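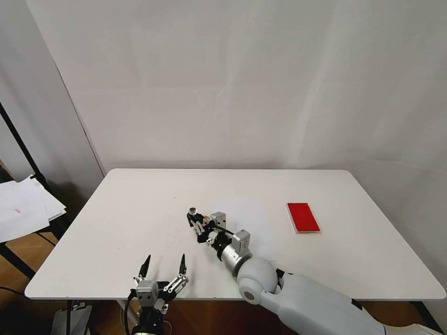 Used Vehicle Intake Checklist - Stüber Prokosholm

Unit: compact SUV, all-wheel drive, trade-in
Odometer at intake: 300 miles past the last service sticker
Checked by: Lutz Rieger
Status: HOLD, see items 6, 11 and 14

Marks used: OK = passes. ATT = needs attention before sale. FAIL = do not drive off the lot. N/A = not fitted.

OUTSIDE

1. Body panels and gaps - OK
Small parking dents on the right rear door. Paint reads even all the way along, so no sign of filler. Leave the dents and mention them in the listing.

2. Glass and mirrors - OK
Chip low on the passenger side of the windshield, already filled. Outside the wiper sweep. Mirror heat works on both sides.

3. Lights - ATT
Left license plate bulb out. Replaced both while I was in there. Please recheck after dark, I did this one at two in the afternoon.

4. Wiper blades - ATT
Front pair streaks. Rear is fine. New fronts are on the parts order.

5. Doors, hatch, fuel door - OK
Hatch struts hold at full height. Child locks work on both sides.

TIRES AND BRAKES

6. Tread depth - FAIL
Fronts are good. Rears are worn on the inside edge, and the left rear is under our limit for resale. All four have to match on this drive system, so it needs a full set. Do not fit two and send it out. We did that with the wagon from Rullcombe and it came back.

7. Tire pressure - OK
Set cold to the door placard. Spare was low, topped up.

8. Front pads and rotors - OK
Plenty of pad. Light surface rust from standing.

9. Rear pads and rotors - OK
Less pad than the front but above the limit. Write it on the sheet for the buyer.

10. Parking brake - OK
Holds on the Tindomthorpe ramp in neutral.

11. Alignment - ATT
Goes with item 6. Book it for the same day as the tires, after they are on. Wheel sits straight on a flat road but the inside wear had to come from somewhere. Check the rear bushings while it is up.

UNDER THE HOOD

12. Fluids - OK
Oil is dark but at the mark. Changing it anyway as part of prep. Coolant and brake fluid both good.

13. Belts and hoses - OK
No cracks. One hose clamp turned the wrong way round and rubbing on a bracket, moved it.

14. Battery - FAIL
Tested at 398 cold cranking amps, well short of what is printed on the label. Tested again after a full charge with the same result. Replace. The terminals are clean and can stay as they are.

15. Leaks - OK
Some dampness around the washer tank cap only. Cap was not seated.

INSIDE

16. Seat belts - OK
All five pulled out fully, checked for fraying, latched and released. Center rear is slow to retract. It does go all the way back, so it passes, but clean the webbing.

17. Warning lights - OK
All come on with the key and go out after start. No stored codes.

18. Horn, heater, air conditioning - OK
Cabin filter was packed with leaves. New one fitted.

19. Rear camera and parking sensors - OK
Camera lens wiped. Sensors beep at the right distance on all corners.

20. Third row seats - N/A
The ad draft says seven seats. This one has five. Please fix the ad before it goes up.

ROAD TEST

21. Cold start - OK
Slow crank, see item 14. Idle settles quickly.

22. Steering and braking - OK
Pulls up straight. Slight hum from the rear over 40 mph that I put down to the worn tires. Drive it again on the new set before signing this off. If the hum is still there, look at the wheel bearings.

23. Transmission - OK
Shifts clean in both directions. Reverse engages without a clunk.

PAPERS AND KEYS

24. Owner's manual and service book - ATT
Manual is in the glove box. Service book has a gap of one visit. Sales to call the previous owner.

25. Keys - OK
Two keys, both start the car. One has a weak fob battery.

26. Open recalls - OK
None showing. Run the number again on the day of sale.

Retest after tires, battery and alignment: items 6, 10, 11, 14, 21, 22. The lift is free Sunday morning if the tires are in by then. Key stays in the service office until the hold is off.

L. Rieger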